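Masel Anglers Association – Members' Forum
Board: Rules and Access
Topic: Proposed change to the walleye slot on Pugh Reservoir

S. Nieminen
Secretary
Members are advised that the association has received a draft of the new slot limit for Pugh Reservoir. Under the draft, every walleye over 600 millimeters must be released, and the night closure at the Dranent inlet would be extended through November. Written comments may be posted in this thread until noon on Saturday. Please state whether you fish from shore or from a boat.
Seija Nieminen

dranent_shore
Shore angler. I support the upper limit and oppose the longer closure. The inlet is the only stretch with safe footing after dark, and closing it would leave shore members with very little fishing in the best month of the year.

O. Vainio
Boat angler. I must respectfully disagree with the previous member. Large females gather at the inlet late in the season, and they are handled too often there. My own log for last fall shows 30 walleye released from that stretch, several with old hook wounds.

In my view, the closure will do more for the fishery than the slot. If the board must choose one measure, it should choose the closure. 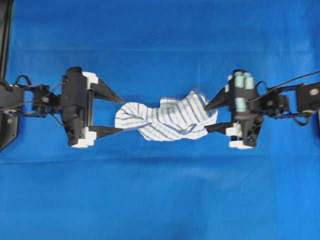

I would also ask that the association restate its handling guidance before the season opens. Fish should be kept in the water while the hook is removed, and a knotless net should be required of all members.
Orvokki Vainio

nerkico_mark
One season's log is not sufficient grounds for a closure. The reservoir was stocked with 2000 fingerlings, and we have yet to see a survey of how they have done. I request that the decision be deferred until a netting survey has been carried out.

O. Vainio
I have no objection to a survey. I do object to waiting for one – the fish will be at the inlet this fall in any case.

dranent_shore
Would a compromise be considered? The inlet could close at 10 p.m. and reopen at dawn. Evening fishing from shore would continue.

S. Nieminen
Secretary
The compromise has been noted and will be put forward with the other comments. For clarity, the boat exclusion line remains 90 meters from the inlet under either version. Members who have not yet stated shore or boat are asked to edit their posts.

nerkico_mark
Edited to add: boat. My position on the survey is unchanged.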